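May, notebook, just after lunch

Spent the whole morning on the reminder letters again. Fouad wants them out the door the minute an invoice hits 28 days, and I get why, but the test batch we ran for Cotlow was a mess. We pulled 300 open invoices from their ledger and 210 of them matched cleanly to a customer. The rest have two account names, or a trading name on the order and a company name on the bill, and if we chase the wrong one we look silly (and so does Cotlow!).

Sayaka had a good idea – match on the delivery zip code first and only then on the name. Tried it on the Ondieki accounts, which are the ugliest ones in there, and it picked up all 4 of the branches I'd been fixing by hand. Very happy with that. I still want Florante to look at it before we let it loose on anything bigger, he knows where their old account numbers went.
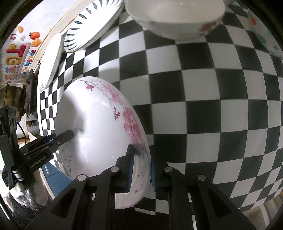 Other thing is the wording. The second letter is too stiff. I read it out loud to Rommel and he laughed at "we must insist", so that's going. My new version just says what's owed, when it was due, and who to call if something's wrong with the bill. A lot of late payers have a query they never got around to raising, at least that's how it went with Tamex last year, and a phone number would have saved us weeks of back and forth.

Fumiko asked whether we should offer part payments in the first letter. I say no, keep it for the phone call, but I'm not going to fight over it. Maybe try it both ways on the Mirketti list and compare?

To do: send Florante the unmatched list, fix the date format on letter two (it's printing the day first again), ask Cotlow who signs off disputed amounts. Also the export still drops credit notes if they have no invoice number. Left that one alone for now.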